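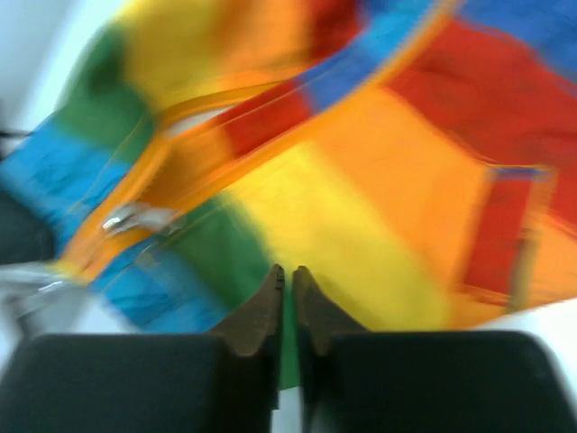 Travel Tips / Packing

How to pack for a week away with just a carry-on

I used to drag a giant suitcase everywhere, until my friend Thitima Nilsuwan talked me into trying one small bag for a beach trip in April. Never going back! So let's do it.

Start the night before and lay everything out on the bed. Pick 5 tops, two bottoms and one thing you feel great in at dinner. Now put one top back (you won't miss it, I promise).

Roll the soft stuff tight and line it up along the bottom. Shoes go in next, heel to toe, with socks stuffed inside. Jackets I just wear on the plane - bulky, but it saves so much room.

Liquids go in a clear bag right at the top so you can grab it at security. Then weigh the whole thing at home and check your airline's limit. I paid an extra 50 dollars at the gate once and I'm still mad about it.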